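My case for the ugly everyday bag

I have owned too many bags with too few pockets, and I'm done being polite about it. Last July I paid 100 dollars for a sleek tote from a shop in Brondley – gorgeous thing! – and spent the whole summer digging for my keys in it like a raccoon. 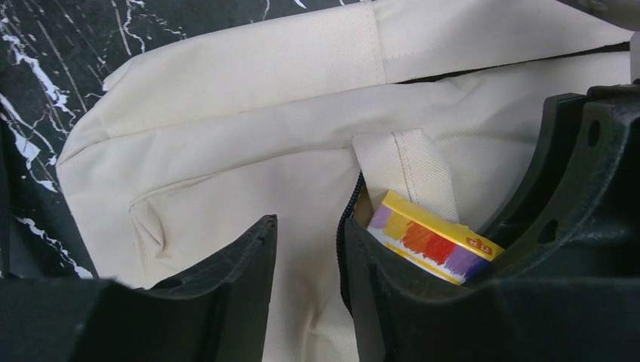
Pockets are what you should be paying for, and I'll argue that with anyone on the Zerby bus. Give me plain canvas, a bit wrinkled, with a front pocket and a zipper I can find by feel. A small box with bright brushstroke colors on its side can sit tucked into an open pouch and I know right where it is. In the tote it would be under my sweater, next to up to 20 old receipts.

Yes, canvas creases (mine always looks slept on). I still grab it every Thursday, and the tote lives in the closet.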